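Search this guide Enter keyword Go
Print this page | E-mail this page

Section 2. Planning Your Purchase

Welcome, and thank you for reading this part before placing an order. Birutė Paulauskas and I have helped a good many shops get through their first arm, and the happiest ones spent an afternoon with a pencil before they spent any money.

2.1 Working out what you need

1. Write down every item you want the arm to hold, with its weight and its widest point. Please weigh the real thing (battery in, if it has one!) and don't trust the box.

2. Add the weight of the gripper to the heaviest item on your list. The Molleo hand comes in two widths, and you'll want to settle on one now.

NOTE: Set aside $400 for spare finger pads and cables. They ship separately from the Kairys arm kit and are very easy to forget.

3. Decide whether the arm will stand on a bench or hang from overhead. A hanging arm leaves your bench free, but the ceiling bracket adds $369 to the order, and your building may need work before it can carry the load.

CAUTION: Never order a ceiling bracket until a qualified person has checked the beam.

4. Try your biggest item in the Mestent planning software, which you can use before you buy. Hang the arm, close the hand on the item, and look at how far each end sticks out past the wrist.

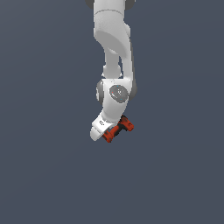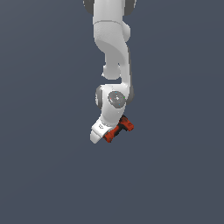
White arm hanging down, with a red and black item held slantwise in the hand.

5. Save each pose you try and send the file along with your quote request. Rimantas Lūse reads them all, and he'll gladly tell you if a smaller arm would do the job.

Comments (2) | Share (200)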